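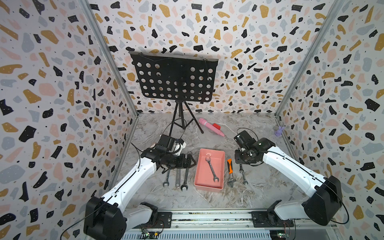
The bench rules for the two-arm cells at Trurnau have been rewritten, and the new version applies from February. The old sheet grew one line at a time over three years and had reached 32 rules, a few of which disagreed with each other. Quyên Phan has brought it down to one page. Most of the changes concern what may be on the floor of a cell when the arms are powered. Tools for the sorting task go in front, within reach of both grippers, with the tray between the arms. A single wrench in the tray with the rest of the tools lying out on either side of it is a perfectly good start. Items that aren't part of the task, such as a music stand or a toy microphone, are allowed as background, but they stay toward the back and they get written on the run sheet.

Cables are covered in a section of their own. Any cable on the floor must be clear of the full reach of both arms, with the grippers open. Check this by moving each arm slowly through its range before the first run of the day. If a cable gets touched, stop and reroute it. Tape on the marble-look flooring is no longer accepted as a fix, as it lifts at the corners and leaves glue behind.

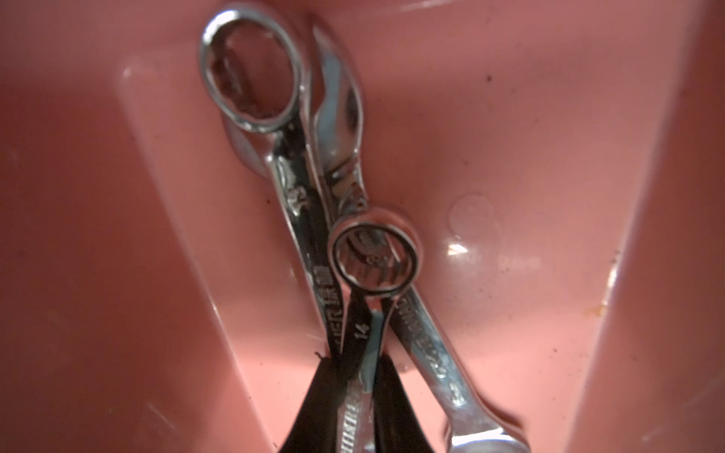 The rule on grip has changed too. Under the old sheet a wrench could be picked up anywhere along its length. Operators should now aim for the shank and keep the fingers off the ring and the open jaw. When wrenches overlap, take the top one first. Do not drag a lower one out from under the pile, and do not shake the tray to separate them. Two failed tries on the same tool means the run is stopped and marked as such. Please don't delete stopped runs. Định Thái goes through them every month and they are more use to him than the clean ones.

Speed inside the tray is limited to 30 percent of the cell maximum, and 50 percent everywhere else. Only one gripper may be in the tray at a time. The other arm can wait close by but has to be still. 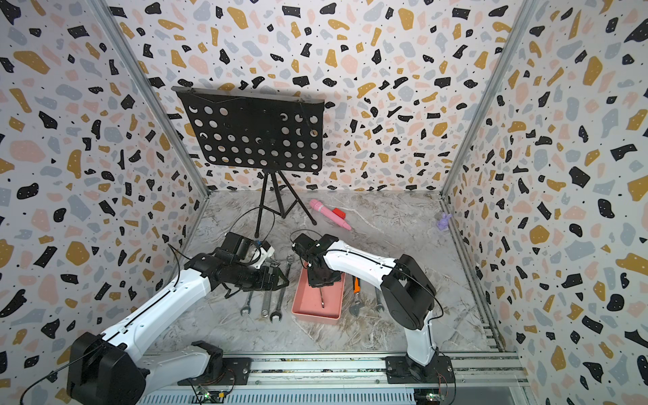 Hands stay out of the cell until both arms are parked and the stop button is pressed in. This was already the rule, and it now also covers the front rail and the circuit boards on it. Edged tools, putty knives included, are set down with the blade flat on the floor, and are put in and taken out by the handle.

The Grindby site will move to the same page once its own cells have been checked. Printed copies are in the rack by the door. Throw out any older sheet you find taped to a cell, and send corrections to Quyên before the end of the month.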